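Print | E-mail

April, nearly midnight

I have eaten oatmeal for supper again and I'm not even sorry. The move is two weeks off and I've decided we are going to finish everything in the kitchen before a single box gets taped, which sounded so sensible when I announced it and now means lentils. So many lentils! Where did they come from? I don't remember ever buying a lentil.

Went over to Irnora this afternoon to see the apartment again and measure for curtains (forgot the tape measure, used my scarf, will have to measure the scarf). The light in the front room is even nicer than I remembered. The woman downstairs was practicing scales on something brassy and I thought, well, I could live with that, and then by the tenth time up and down I was less sure.

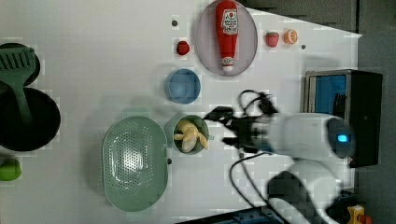
Then the savings jar. I tipped the whole thing out on the bed and sorted it while the radio was on, and it came to 572 dollars, which is more than I had any right to expect from pocket change and the odd birthday twenty. The movers want 1,952 though. I read the quote three times hoping the comma would move. Ralteson were cheaper but they can't come until the month after, and I am not sleeping on Mackenzie's couch for a month – I love her, but that couch has a bar across the middle.

Called Mom, who thinks I should sell the big dresser. I said I'd think about it. I won't. It was Grandma's and the bottom drawer still smells like her hand cream, and I'd sooner carry it up those stairs myself, one drawer at a time.

Put the move up on the blog page after supper and asked if people thought I should just rent a van and do it on my own.
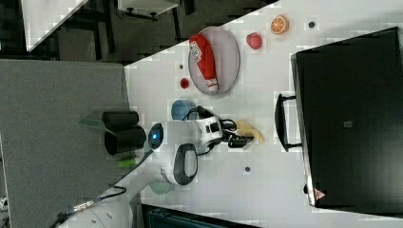
Marek Procházka wrote back inside ten minutes that he did his own move with a rented van and two cousins, and that I should get the van the night before and load the dresser first, lying on its back, with the drawers taken out. He says he'd drive, too, if I feed him. I hope he likes lentils.

So now I'm wide awake making lists. Bed. Really, bed.

2 shares | 6 comments

Recent entries
The scarf is not a unit of measurement
Goodbye to the Mukier Street bakery
Soup, then more soup
What Li said about the landlord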